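Stone Yard Open Day at Phelan

I have been wanting to get inside the Phelan stone works for years, and this spring I finally made it to one of their Tuesday open days! If you have ever stood in a kitchen showroom stroking a slab of marble and wondering how on earth it got so smooth, this is the trip for you. I went with my sister, who has no interest in stone whatsoever (she came for the lunch), and even she had to be dragged away from the polishing shed.

The works sit at the far end of the Ekurach road, past the grain elevator and over the railroad tracks. Parking is in a gravel field on the left. Wear real shoes. I saw a man in flip-flops picking his way across the yard with his jaw clenched and I felt for him, because the ground is all chips and slurry and little sharp offcuts.

You sign in at a trailer, get a hard hat and a pair of safety glasses, and wait for your group to be called. Ours was the 10:30 tour, and we left closer to 10:50. The coffee in the trailer is free and pretty good.

We started with the blocks. They come in by truck, rough on every side and as tall as a garden shed, and they are parked in long rows with paint numbers sprayed on the ends. Our guide slapped number 423 and told us it had been sitting there for 2 years waiting for the right job. It looked like nothing at all, a big gray lump with a rust stain down one side. Then she poured a bottle of water over the one sawn face and the whole group went "ohhh." All the color jumped out at once - greens and creams and a kind of smoky purple I had never seen in a rock.

Next came the gang saw, in a building so loud that all the talking gets done beforehand. It is a huge frame of parallel blades swinging back and forth with water pouring over everything, and it cuts a block into slabs the way a bread slicer does a loaf, only very, very slowly. You would think watching something that slow would be dull. I could have stayed an hour! There is a rhythm to it that you feel in your ribs.

The polishing shed was my favorite. The slabs ride along on a belt under a line of spinning heads, each one finer than the last, and you walk beside them as they go from chalky to satin to shiny. We were allowed to touch one slab at each stage with the belt stopped. The jump from 400 grit to the next one up was the big surprise for me. Before it, the stone feels like a blackboard, and after it your fingers just slide.

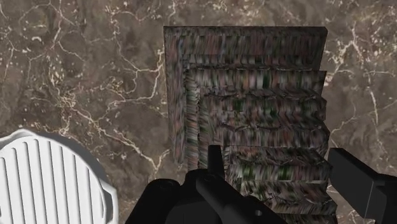 VEINS, CLOUDS AND FLECKS

I had no idea how much there is to say about the pattern in a piece of stone. The brown marbles get a corner of the slab gallery to themselves, and I fell hard for them. From across a room they look calm, almost plain, and then you get up close and there are pale threads splitting and wandering off in all directions, with cloudy patches between them. The veins are old cracks that filled up with minerals while the rock was still deep underground. I knew that in a schoolbook sort of way, but it is different when you are following one with your finger.

The guide showed us how they bookmatch, too. Two neighboring slabs get opened up like the pages of a book so that the veins mirror each other down the middle. Steluro, the fireplace company, had a finished pair on display and people were finding faces in it. My sister found an owl. I found a very grumpy rabbit, and now I can't stop seeing it.

Price tags are on everything in the gallery, so you can daydream with numbers attached. The one I wanted most was a full slab at 3,887 dollars, before cutting. I took a free sample square instead, and it is under my coffee mug as I type this.

Lunch was from the Stusado truck by the gate: grilled sausages, potato salad, a lemon cake that sold out before the second tour got there. Go early if you care about cake. There are picnic tables behind the gallery made from rejected slabs on steel legs, with cracks and chipped corners and all, and I liked them better than half the perfect ones inside.

After lunch you can wander on your own through the hand shop, where they do carving and repairs. A mason was recutting the missing letters on a doorstep and he let the kids in the group try a mallet and chisel on a scrap. One little girl got a tidy line going and did not want to give the chisel back. The offcut bin is outside the same door, and you pay by the bucket. I filled one with bits for edging the herb bed and then discovered how heavy a bucket of marble is. We carried it between us to the car, stopping every few yards.

A few practical things. The yard is bumpy for strollers, but the gallery is flat and has a ramp from the road side. Bring ear plugs for small kids, as the ones they hand out are adult size. The restroom is in the gallery building only, so go before the saw tour. Tours run until 3:00 and the offcut bin is picked over by then, so I'd book the morning one again.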